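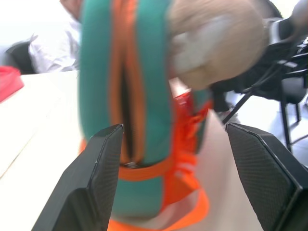

Teal and orange bag, December

Lolar tenants assoc, minutes, December
Present: Dagmar Kopecký (chair), Pravesh Van der Merwe, Rūta Vaher, Eglė Bite (notes). Algirdas Jankauskaitė sent apologies, came at 7:20 anyway.

Last minutes ok, one fix: the boiler firm is Juška, not Driltero.

Heating. Still cold on the top floor. Juška want 1,952 for the new pump, we have 2,000 set aside. Pravesh would like a second quote first. Dagmar says we did that in spring and it took 6 weeks. Vote: go ahead, Pravesh against. Rūta to call them tomorow morning.

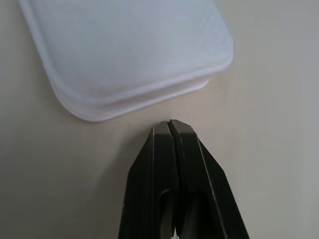 Bike room. Lock sticking again. Algirdas has the old key, will try graphite. If no good, new lock, max 59, no need to come back to the meeting.

Parking on Plulgate side. Long discussion. Vans blocking the gate before 8. Letter to the landlord, Eglė to draft, Dagmar signs.

Stair lights: carried over. Rūta wants the timer longer on 3rd floor, no objectons.

AOB. Recycling pickup moves to mornings in the new year. Notice to go up by the mailboxes, Algirdas.

Closed 8:45. Next one January, same room, Dagmar has the key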